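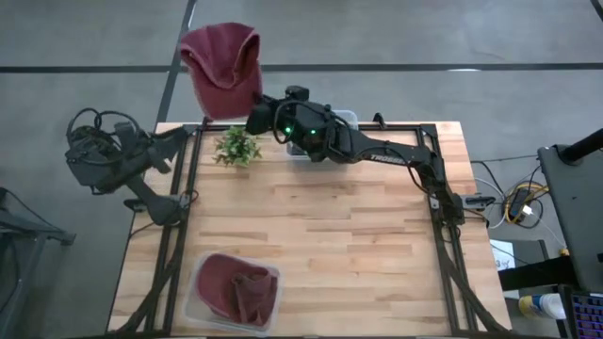
Cap handling at the Boonyarit bench: the right arm has a maroon cap by its edge, with a second cap in the near bin.

Progress report to the Sumlow fund, prepared by Samran Sukprasert, Tranovard

We are very pleased with how this period has gone! The two-arm bench is now part of the packing room's normal day, and by the end of November it had handled 1,457 caps. Around 600 of those came in the last month alone, after Sirkuter sent us the new wrist settings.

Soft caps are still the hardest thing we ask of it. The crown folds differently each time, and a grip on the brim doesn't always suit the next move. Our packers spotted this long before we did, and their notes now go straight into the weekly changes.

The work itself is shifting too. Two packers have trained as bench leads and set up each run themselves — they asked for this, and they are very good at it. Hours are unchanged. The morning team would like shorter runs, so we are trying 20 minutes at a time with a swap between bench and hand packing.

Still open is the pay grade for bench leads. We hope to have it agreed in December, along with training for the evening team.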